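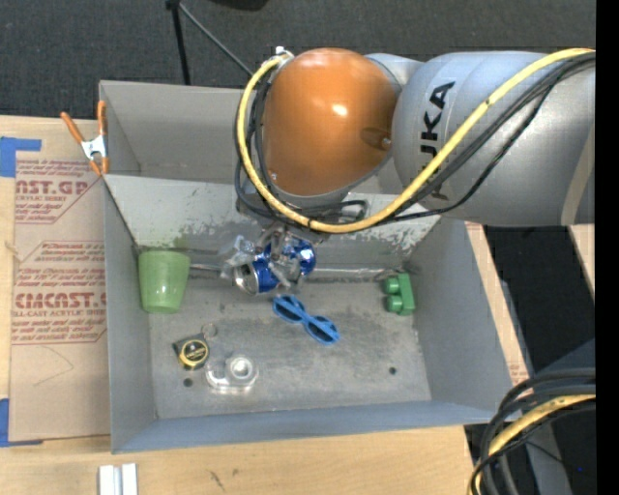

## Mostidix 12 cordless screwdriver: seven months in a small workshop

13 July 2022

The Mostidix 12 is a compact 12 V screwdriver aimed at furniture assembly and light joinery. I bought mine in October with two batteries, a charger and a soft case. It has been used for cabinet hinges, drawer runners, carcass screws and a run of softwood shelving.

### Build and weight

With the battery fitted the tool weighs 755 g on my kitchen scale. The weight sits slightly behind the trigger, so it tips backwards in a loose grip. The rubber covers the palm but stops short of where my middle finger rests, and the exposed plastic has polished up with use. There is no play in the handle seam.

The bit holder is a quarter-inch hex with a sliding collar. Runout was low enough that I could not see it with a short bit. With a long bit the tip wanders, though most of that comes from the bit. The collar takes one hand to release and two to load, because the spring is stiff. It has loosened a little over the winter.

### Clutch

The clutch has 12 settings plus a locked position. Steps 1 to 4 are close together and useful for hinge screws in chipboard. Between 7 and 8 there is a jump that I have not got used to: 7 leaves a 4 mm screw proud in pine, 8 buries the head. I set it to 7 and finish by hand.

Repeatability within a setting is good. I drove a row of identical screws into one length of planed pine at setting 5 and checked the heads with a straight edge. All sat level except one next to a knot.

### Speed control

There is a single gear. The trigger gives a usable slow start, then rises quickly in the last third of its travel. Starting a screw without a pilot hole is fine in softwood and tiresome in oak, where the motor hums before it turns. Drill a pilot hole. The brake stops the chuck promptly when the trigger is released.

### Batteries and charger

A full charge lasted me through a tall bookcase with adjustable feet and a fixed back panel. The second battery was not needed. Output stays even until the pack is nearly flat, then the tool cuts out without warning – the single red light comes on after it has stopped.

The charger is slow and has no wall-mounting slots. Its lead is also short. Mine lives on an extension block under the bench.

### Compared with the Zukgate

I also own the older Zukgate screwdriver. It is heavier and has a coarser clutch, but its work light is above the chuck and throws less shadow. The Mostidix light is below, and inside a cabinet it mostly lights my other hand. The Zukgate also has a belt hook. On the Mostidix there are screw holes for one and no hook in the box.

Bits from the Yazıcı set fit both tools. The stubby ones sit too deep in the Mostidix collar and are awkward to pull out without pliers.

### Verdict

Good for flat-pack and hinges, adequate for softwood framing, wrong for hardwood without pilot holes. The clutch is the reason to buy it, despite the gap after 7. I would take the two-battery version only if the price difference is small.

Spare packs were out of stock at the time of writing.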